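Ristero：旧衣尺码对照表 说明文件

收录二手衣物标签上写的尺码，以及同一件衣服平铺后量出来的尺寸。两者的关系，请自行体会。

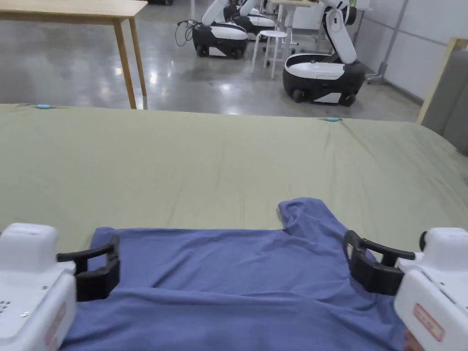
Senga Halliday 读完上一版说明后来信问，既然标签尺码和实测尺寸对不上，为什么还要把标签尺码留在表里，直接删掉，世界岂不清净许多。她还说，她母亲那一辈买衣服从来不看标签，把裤腰往脖子上一围，两头能碰上就付钱，一辈子没有退过货。

标签尺码还是留下了。删掉它，这份数据就只剩一堆厘米，而厘米是不会骗人的，也就没有什么可研究的了。脖子量裤腰的办法我试过，勒得慌，没有收进测量规程。

最后修订：2021年2月27日
维护：Ristero 项目
联系：在问题区留言。不要写信到旧邮箱，旧邮箱现在只收得到西装定制的广告。

这份东西是什么

Ristero 是一张表，外加几个用来检查这张表的小脚本。表里每一行是一件穿过的衣服：上衣、裤子、裙子、外套，以及一类叫“其他”的东西。“其他”里大部分是连体裤，少部分是录入的人当时不想动脑筋。

每一行记两类信息。一类是衣服自称多大，抄自领标、侧缝标或者吊牌；另一类是衣服其实多大，用软尺量出来。两类信息放在一起，就可以回答一些日常生活里很烦人的问题，比如同样写着“中码”的衬衫，肩宽能差出多少；或者某一类裤子的腰围数字，跟腰围这件事还有没有关系。

表的前身是一个叫 Coman 的电子表格。Coman 的结构是这样的：想到什么加一列，加不下了就写进批注，批注写不下就换个颜色。黄色代表“待复核”，浅黄色代表“已复核”，另外有一种介于两者之间的黄，至今没有人承认用过。搬家的时候，凡是只靠颜色表达的信息，一律作废重量。已经卖掉、量不着的衣服，整行移到归档文件里，不再参与任何统计。

这份东西不是什么

先说清楚，免得大家失望得太晚。

它不能告诉你该买几码。每隔一阵就有人把自己的身高体重贴在问题区，然后安静地等着。表里没有人，只有衣服。衣服量得再细，也不知道你喜欢宽松一点还是贴身一点，更不知道你打算在里面加几件毛衣。

它不是品牌评测。品牌一栏在公开版本里换成了编号，编号和品牌的对照关系不公开，也请不要在问题区里猜。猜对了我们也不会说，猜错了我们会忍得很辛苦。

它也代表不了市面上所有的衣服。来源都是二手，二手衣服有它自己的脾气：穿得最顺手的那些，多半还在原主人身上；流出来的，往往是买大了、买小了、缩水了，或者买的时候以为自己会去打高尔夫。用这份数据推断“衣服普遍如何”，结论会带着一股换季清柜子的味道。

文件结构

items 文件：主表，一件衣服一行。
labels 文件：标签原文，一张标签一行。同一件衣服可能有好几张标签，它们之间也可能互相不同意。
measures 文件：测量值，一次测量一行。
archive 文件：Coman 时代的遗物，只读，不维护，偶尔用来提醒自己。
notes 文件：录入备注。建议在心情好的时候看。

主表和另外两张表之间靠 item_id 连接。item_id 是一串没有含义的字符。早期的编号带含义，首字母代表类别，后面是颜色缩写，再后面是录入人的姓。后来有人结婚改了姓，有人坚持“藏青”和“深蓝”必须用不同的缩写，于是含义就被取消了。

字段说明

category
类别。取值为上衣、裤子、裙子、外套、其他。裙裤归裤子，裤裙归裙子，请不要再开新的讨论，旧的那个已经锁了。

size_label_raw
标签上写的尺码，原样照抄，包括错别字、空格和莫名其妙的斜杠。看不清的写“无法辨认”，不要猜。曾有一批录入把看不清的一律写成“大码”，理由是“看着挺大”。这批数据后来重做了。

size_label_norm
归一化以后的尺码。由脚本生成，不要手改。归一化的规则写在脚本的注释里，比脚本本身长。

size_system
尺码体系。字母、数字、身高制，或者“自成一派”。最后这一项原本是玩笑，后来发现确有其事：有的衣服标着“一号”，同一个牌子里“一号”比“零号”小。我们给对方写过信，没有回音。

chest_flat、waist_flat、hip_flat
平铺胸围、平铺腰围、平铺臀围，单位厘米。都是平铺单面的宽度，没有乘二。这一点在问题区里出现得最频繁，所以再写一遍：没有乘二。需要围度的话，请自己乘，乘的时候请记得弹性面料未必服从乘法。

shoulder
肩宽，两侧肩点之间的直线距离。插肩袖没有肩点，这一栏留空。有人问能不能估一个，不能。插肩袖的设计者已经放弃了肩点，我们应该尊重。

length_back
后衣长，从后领中点量到下摆。连帽的衣服从帽子和衣身的接缝处量起。帽子本身的长度不记，虽然有人很想记。

sleeve
袖长。从肩点量到袖口，插肩袖从后领中点量起，并在 sleeve_method 里注明。没有注明的袖长请当作不存在。

fabric_text
成分标上的文字，照抄。多语种的标签只抄一种，优先抄中文；没有中文就抄录入人看得懂的那一种；都看不懂，写“见照片”，然后把照片存进内部目录。

condition
成色。取值为如新、正常、疲惫。“疲惫”指面料松垮到会影响测量，跟有没有污渍无关。一件沾了酱油但肩线挺括的衬衫仍然是“正常”。

washed_before_measuring
测量前是否洗过，取值为是、否、不知道。“不知道”占多数。二手衣服的履历大致和简历一样，中间总有几段说不清楚。

measurer
测量人代号。公开版本里已经打乱，只能用来判断两次测量是不是同一个人做的。

测量规程

每件衣服量 2 次，由不同的人来量，中间不许互相看结果。两次相差超过 2 厘米的，换人再量一次，取三个数的中位数。三个数都不一样，而且差得很有个性的，整件衣服标记为“有争议”，默认不参与统计。

量之前把衣服抚平，去掉明显的褶子，但不要拉。什么叫“抚平”，什么叫“拉”，规程的第一版写了整整一页，读过的人反而更不会了。现在的写法是：手掌放上去，往外推，感觉到衣服有意见就停。

针织衫放平以后先等一等再量。刚从袋子里拿出来的针织衫，形状是袋子的形状。

扣子全部扣上，拉链拉到头。扣不上的，说明扣子掉了或者扣眼坏了，记入备注。曾有一件大衣的扣子全都扣上了，只是集体错位一格，左右两边的长度差被郑重地记成了“不对称设计”。那条记录还在 notes 里，没舍得删。

软尺统一用玻璃纤维的，布尺会越用越长。这不是传说，我们有一根布尺，退役的时候和新尺并排放着，末端已经明显不在一个时代。用那根布尺量过的记录都带有 tape_suspect 标记，数值没有修正，因为不知道它是哪天开始变长的。

裤腰怎么量，是规程里吵得最久的一条。裤腰平铺以后前低后高，沿着前腰口量和把前后腰口对齐了量，结果不同。我们选了对齐以后量。沿前腰口量的一派保留意见，并且在 notes 里保留了很多意见。

录入工具

录入用的是 Sedeck，一个我们自己写的小程序。它的全部功能是弹出一个表单，填完以后检查一遍，再存盘。它的全部优点是不会自动更正。此前用过会自动更正的软件，标签上的尺码“3-2”被它体贴地理解成三月二日，存成了日期，后来花了很大力气才把这批衣服从日历里救出来。

Sedeck 会拦下一些明显不可能的值，例如袖长比衣长还长很多。拦下之后可以强行通过，但必须写理由。理由一栏收到过的内容包括“真的”“我量了好几遍”和“你来量”。最后一条促使我们真的派人去量了，确实如此，是一件戏服。

Sedeck 没有撤销键。这一点已经有人反映过。反映的人后来学会了在按下存盘之前先看一眼，我们认为这也是一种进步。

数据来源

衣服主要来自 Cekmont 的寄卖店，店方允许我们在上架之前借用后面的房间测量。条件是不许把衣服弄皱，不许对定价发表看法。第一条我们基本做到了。

另有一部分来自家庭衣柜，由参与者自己测量，按规程操作并提交。家庭来源的记录在 source 一栏写“家”，默认和寄卖来源分开统计。家庭来源有一个已知的倾向：人们对自己的衣服比较宽容，腰围常常停在一个体面的整数上。

没有从网店抓取任何尺码表。网店尺码表写的是厂家希望衣服有多大，那是另一种文学，值得单独立项。

已知问题

童装几乎没有。不是不想收，是童装的尺码同时表示年龄和身高，而孩子们对这两项的配合程度都很低。以后也许会单开一张表。

男装和女装的区分只照抄标签，标签没写就留空。请不要用胸围去倒推，也不要用颜色去倒推，更不要用口袋的有无去倒推，虽然最后这一条准得让人难过。

弹性面料的测量误差明显偏大。瑜伽裤一类的东西平铺下来细得像个误会，穿上以后又是另外一回事。凡是成分里有弹性纤维的记录，都建议单独处理。

缩水的问题没有解决。同一件衣服洗前洗后各量一次，本来是计划里很重要的一部分。可是寄卖店不肯让我们洗他们的衣服，参与者又不肯把新衣服拿去缩。目前这一块只有零星几行，够讲一个故事，不够下一个结论。

“均码”的处理始终让人为难。归一化脚本把它转成空值，于是“均码”在统计里等于没有尺码。有使用者抗议说这样做抹掉了信息。我们讨论之后认为，信息在印上去之前就已经没有了。

旧衣改过尺寸的，能看出来就标 altered，看不出来的就混在里面。好裁缝的作品因此全部漏网。

建议的用法

拿来比较同一尺码内部的离散程度，合适。

拿来练习清洗脏数据，非常合适。labels 文件里什么都有：全角字母、罗马数字、把“L”写成“1”的，还有一张标签上什么也没写，只印了一句祝您愉快。

拿来给课堂做回归分析的例子，可以，但请先告诉学生 waist_flat 没有乘二。有一门课的作业就是在这里全军覆没的，老师来信的口气很客气，看得出是改过几稿的。

拿来做推荐尺码的产品，不建议。非要做的话，请不要在产品说明里提到我们。

拿来在家里证明“是衣服变小了”，我们没有立场阻止。

版本记录

当前版本把“有争议”的记录从主统计里默认排除了，想要的人可以在脚本里打开。裤腰的测量方式新增了 waist_method 一栏，算是给另一派的交代。归一化脚本不再把“加大”认作“加拿大”。

上一版修正了厘米和英寸混用的问题。那一批衣服从数据上看适合洋娃娃，复核以后恢复了成年人的身材。

更早的版本在 5 月发布，主要改动是把 Coman 里的黄色都去掉了。

再早的没有记录。当时觉得会记得。

隐私

家庭来源的记录里不含姓名、住址和身材数据。备注一栏在发布前人工读过一遍，删去了能认出人的内容，例如“前夫的”“前夫弟弟的”以及相关的长篇经过。口袋里发现的东西一概不记入数据。购物小票、电影票和一封没有寄出去的信都已随衣服交还店方。

如果你参与过测量，希望撤回自己的记录，在问题区留下当时的提交编号就行，不用写原因。下一次发布时相应的行会消失，archive 里的也一并删除。

许可

数据可以自由使用和转载，注明来自 Ristero 即可。脚本同样。规程文字欢迎改写，改得比我们好请告诉我们一声，改得比我们长就不用了。

如何参与

先读测量规程，再读一遍裤腰那一条，然后拿自己衣柜里 3 件衣服试量。挑不同类别的，最好有一件是针织的。试量结果提交以后，会有人回复你哪里量得不对。语气可能有点硬，那是因为写回复的人刚刚回答完又一个关于乘二的问题。

通过之后会分到一个测量人代号。代号不能自选。以前可以自选，后来有三个人都想叫“裁缝之神”。

提交记录前请在本地跑一遍检查脚本。报错就改，警告可以留着，但要在备注里写一句。脚本如果输出“请喝口水再来”，意思是 measures 里有重复行，这句提示是某天夜里写的，一直没有换掉。

未完成的事

鞋子。每次都有人提，每次都没有人愿意量。

帽子。量法已经写好了，还差帽子。

给 Senga Halliday 的第二封来信写回信。她想知道裤腰围脖子的办法如果加上一个修正系数，能不能作为可选字段。目前的意见是先在 notes 里放着。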